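Wumar Bars: a bin-picking dataset for long, thin parts

Version 2

README and data card

What this is

Wumar Bars is a set of 2208 recorded pick attempts on loose bars in a deep bin, together with the training code and the grasp scoring model we built on top of it. We started it at the Gevevcombe workshop because we couldn't find a set that dealt properly with long parts. Plenty of bin-picking data covers boxes, bottles, toys and kitchen things, and it's lovely data, but a bar behaves very differently. Grab it near one end and it swings. Grab it in the middle and the fingers may be fine while the far end fouls the wall of the bin on the way out. We think that makes bars one of the most interesting shapes you can hand to a robot, and we hope this release gets a few more people hooked on them!

The method we were testing is called Carrasco. It's a way of scoring grasps that looks at the whole path out of the bin as well as the contact point. Everything needed to train it again from scratch is in this release, along with the weights we ended up with.

What's in the download

The attempts folder has one subfolder per attempt. In each you'll find a colour picture taken before the arm closes on anything, a second one taken after the arm has gone back to its rest pose, the joint positions for the whole move, the grasp that was chosen, and a small text file with the outcome. The file is plain text on purpose, so you can search the lot from a terminal without loading our code.

The scoring folder has the Carrasco model, the training script and the settings we used. The baseline folder has the simpler scorer we compared it with, which only looks at the space around the fingertips.

The splits folder has the lists. We keep 903 attempts back for testing and train on the rest. Please don't make your own split if you want to compare numbers with ours. Attempts recorded in the same run share a layout, and a random split will leak layouts from training into test. We made exactly this mistake in version 1 and were very pleased with ourselves until we spotted it.

How an attempt works

Bars go into the bin by hand, in whatever jumble they fall. The camera takes its picture, the scorer ranks the candidate grasps, and the arm tries the best one. If the bar comes out and stays in the gripper until it's over the drop zone, the attempt is marked "out". If the gripper closes on nothing it's "missed". If the bar is lifted and then lost, it's "dropped". If the arm stops itself on a force limit, it's "stopped". Those are the only outcome words we use, always in lower case.

The bin isn't topped up after every pick. We carry on until it's empty or until the scorer can't find a grasp it likes, so the later attempts in a run have fewer bars and more of them hard up against the sides. That was a deliberate choice. A full bin is fairly forgiving, while the last couple of bars are where most of the trouble lives.
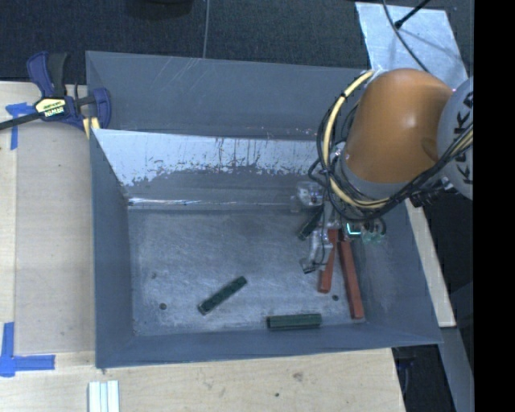 Carrasco splits each candidate grasp into two questions: can the fingers get round the bar, and can the bar then leave without touching anything it shouldn't? The second question is the new part. For every candidate we sweep the full length of the bar along the planned exit path and give it a penalty wherever it comes too near a wall or a neighbour. Take the dark green bar lying close against the near wall. The baseline has to find room for a finger between bar and steel-hard fact of the wall model, and it only knows to look at the spot where the grip happens, while Carrasco also asks what each end will do once the bar starts to tilt. The two red bars set a different puzzle, with their tops close together and their lower ends spread apart, so a grasp low down has more room between the bars than one near the top. Seeing the scorer move its favourite grasp along a bar as the neighbours change is still our favourite part of the whole project.

Results

On the held-out attempts, Carrasco ranks a workable grasp first more often than the baseline does, and the gain is largest for bars near a wall. With bars out in the open, the two scorers are so close that we wouldn't claim any difference. The full tables are in the results folder, broken down by bar position and by outcome, and we'd much prefer you to look at those than at a single headline score.

We also ran an ablation where the neighbour penalty is switched off and only the wall penalty is left. It did better than we expected. On sparse layouts it's nearly as good as the full method and a good deal quicker, so if your bin rarely holds many parts you may want to start there. The setting is called neighbours and it takes on or off.

One surprise was how little the colour of the bars mattered. We trained once on greyscale versions of the pictures, fully expecting a drop, and the ranking hardly changed. We haven't looked into this as deeply as we'd like.

Getting started

Unpack the archive, then install the packages listed in requirements.txt. Run check_files.py first. It reads every attempt folder and tells you if anything went missing in the download. After that, train.py with no arguments will repeat our main experiment using the settings in the scoring folder. It takes 6 hours on the single graphics card in our office machine. If you only want to look at some picks, open browse.py, choose an outcome and press the arrow keys.

The arm-side code is kept apart in the festitz folder. Festitz is our small control layer and it's tied closely to our own cell. Read it by all means, but please don't run it on your arm without going through the speed and force limits line by line.

Known problems

The scorer takes the bin walls from a fixed model. If the bin is nudged after calibration, the penalties are worked out against walls that are no longer there. Tape marks on the table are a great help, and so is a clamp, but neither replaces checking the calibration at the start of a run.

Shiny edges confuse the bar detector now and then. It tends to split one bar into two short ones, and the grasp that follows is usually a poor one. These attempts have been left in and carry the tag split_bar.

Bars stacked right on top of each other are under-represented. Our jumbles spread out more than we wanted, and a model trained on this set will probably be too hopeful about deep piles.

A handful of early attempts have no second picture. The loader skips them with a warning, and they aren't in the test list.

Uses we'd welcome, and one we wouldn't

Please use the set for grasp ranking, outcome prediction, motion planning in tight spaces, or teaching. We'd love to see someone try it on failure prediction from the joint positions alone – we had a quick go and there's clearly something in there. It shouldn't be used as evidence that a cell is safe to work beside. Nothing in the recording was designed with that in mind.

Changes since version 1

New splits by run, as described above. The "stopped" outcome is now separate from "missed". Joint positions are stored in radians throughout, where version 1 had a mixture. The browse tool no longer falls over on an empty folder.

Licence and feedback

The data and code may be used and changed freely for research and teaching, as long as you credit the Wumar Bars project and say which version you used. The full wording is in LICENCE.txt. Bug reports go in the issue tracker, and it helps a lot if you include the attempt number and the output of check_files.py. Results that disagree with ours are very welcome there too.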